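Rakena Case Diary — Set-up Guide
Section 3: Following a criminal case from charge to appeal

This section is for court reporters, family members with leave to attend, and anyone else who keeps a Rakena diary on a case in the Turkurville courts. It covers opening a case file, adding hearings, setting alerts for judgment dates, and recording an appeal. Installing the program and creating a user account are dealt with in Section 2.

Revised 2018-08-16. Text by Yến Đoàn.

3.1 Before you start

You will need:

The case number as printed on the charge sheet. The number on a police complaint is a different one and will not be accepted.
The name of the court in which the case is now listed.
The date of the next hearing, if one has been fixed.
Your Rakena user name and password.

Note: If the case has moved from one court to another, use the most recent number. Older numbers can be added later under Previous references (see 3.3).

Caution: Some cases are heard behind closed doors, and in some the court orders that a witness or victim must not be named. Rakena does not know which orders are in force. Read the order sheet before you type any name into the diary, and use initials or a witness number where the court has done so.

3.2 Opening a case file

1. Sign in and choose Cases, then New case.
2. Type the case number. Include the strokes and the year.
3. Choose the court from the list. If the court is missing, choose Other and type its name in full.
4. Choose the stage the case has reached. The stages are Investigation, Charge, Trial, Judgment, Sentence and Appeal.
5. Enter the names of the parties. For a prosecution brought by the state, the first party is filled in for you.
6. Press Save.

The new file appears at the top of your case list with a grey marker. The marker turns green when the first hearing has been added.

If you see the message "Reference already in use", you or another person on your account has opened the same case before. Search for the number in the case list and tick Include closed files. A closed file can be reopened from its own menu. Do not get round the message by adding a space or a full stop to the number. The two files will not be joined later and your hearing notes will be split between them.

3.3 Adding earlier references

Long cases collect numbers. A case may have one at the magistrate's court, a second when it is committed for trial, and a third on appeal.

1. Open the case file and choose Details.
2. Under Previous references, press Add.
3. Type the old number and the court that issued it.
4. Repeat for each old number, starting with the earliest.

Searching for any of these numbers will now bring up the same file.

3.4 Adding a hearing

1. Open the case file and choose Hearings, then Add.
2. Enter the date and the courtroom.
3. Choose the purpose of the hearing. If the order sheet gives two purposes, choose the one listed first and put the other in the notes.
4. Enter the name of the judge, if known.
5. Type your notes. Each hearing has room for 700 words. Anything longer should be saved as a separate document and attached.
6. Press Save.

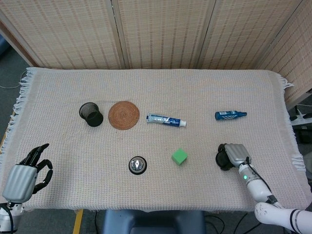 Cloth-covered table with mesh pencil cup, woven coaster and tube of toothpaste; folding divider behind.

If a hearing is put off, do not change its date. Open it, choose Adjourned, and enter the new date in the box that appears. Rakena keeps the old entry and makes a new one. This matters when you come to count adjournments for a report or a complaint of delay, as a hearing whose date has simply been typed over leaves no trace in the list.

Note: Where the order says only "next week" or "after the vacation", tick Date to be fixed. The hearing will sit at the bottom of the list until you enter a date.

3.5 Recording witnesses

The Witnesses page is a plain table. It has a column for the witness number, one for the name or initials, and one each for examination in chief, cross-examination and re-examination.

1. Choose Witnesses, then Add.
2. Enter the number the court has given, such as PW followed by a figure for a prosecution witness or DW for a defence witness.
3. Enter the name, or leave the box empty if the name is protected.
4. When the witness has given evidence, enter the date in the right column.

If a witness goes back on an earlier statement and the court allows the prosecution to cross-examine, tick Declared hostile. Tick this box only when the judge has made the declaration. A witness who is vague, or who forgets things, has not been declared hostile, and a wrong tick will show up in any summary you print.

Caution: Do not record where a witness lives or works. There is no field for this and the notes are not a safe place for it. Notes can be read by everyone who shares the file.

3.6 Setting an alert

Alerts are sent by e-mail. You can also have them sent as text messages if your account includes the Eminance messaging service.

1. Open the case file and choose Alerts.
2. Tick the events you want to be told about. Most people tick Next hearing, Judgment and Bail.
3. Choose how many days before the event the alert should go out. The setting is 3 days unless you change it, and the longest you can choose is 15.
4. Press Save, then press Send test.

The test message should reach you within a few minutes. If it does not, look in your junk folder and add the sending address to your contacts.

Alerts work from the dates in your own diary. They do not come from the court. If the court changes a date and you have not entered the change, the alert will go out for the wrong day. Check the cause list on the evening before any hearing you mean to attend.

3.7 Recording a judgment and sentence

Judgment and sentence are often given on different days, so Rakena treats them as separate entries.

1. Choose Outcome, then Judgment.
2. For each charge, choose Convicted, Acquitted or Discharged. Where there is more than one accused, do this for each person in turn.
3. Enter the date the judgment was read out. The date on the signed copy may be later and goes in the box marked Copy dated.
4. Attach the judgment if you have it. Files up to 20 MB are accepted.
5. When sentence is passed, choose Outcome, then Sentence, and enter the term for each charge.
6. State whether the terms run together or one after the other. If the order does not say, choose Not stated.

Note: Acquitted and Discharged are different. A person may be discharged before the trial proper has begun. If you are unsure which word applies, take it from the last page of the order and not from a newspaper report.

3.8 Recording an appeal

An appeal may be brought by the accused against a conviction, or by the state against an acquittal. Either kind is opened from the trial file so that the two stay linked.

1. Open the trial file and choose Outcome, then Appeal.
2. Choose who has brought the appeal.
3. Enter the appeal number and the court.
4. Tick Sentence suspended if the court has ordered this while the appeal is heard.
5. Press Save. A new file opens with the parties already filled in.

Check the order of the parties in the new file. The person who was the accused at trial may now be the appellant or the respondent.

When the appeal is decided, enter the result in the appeal file. The trial file will show it as well, under the first judgment. The first judgment is never deleted, even when it has been overturned. If the case goes up again to a higher court, repeat the steps from the appeal file.

Where a retrial is ordered, do not open an appeal. Choose Outcome, then Retrial, and start a fresh list of hearings. The witness table can be copied across, but the dates of evidence are left blank.

3.9 Bringing in a diary from Prosex

Diaries kept in Prosex version 3 can be brought into Rakena. In Prosex, save the diary as a text file. In Rakena, choose Cases, then Bring in, and pick the file. Case numbers, parties and hearings come across. Alerts do not, and will need to be set again as described in 3.6.

Entries dated 29 February in a year that had no such day are sometimes found in older Prosex diaries. Rakena puts these under Date to be fixed and lists them on screen when it has finished — print the list before you close the window, as it is not kept.

Printing and sharing are covered in Section 4.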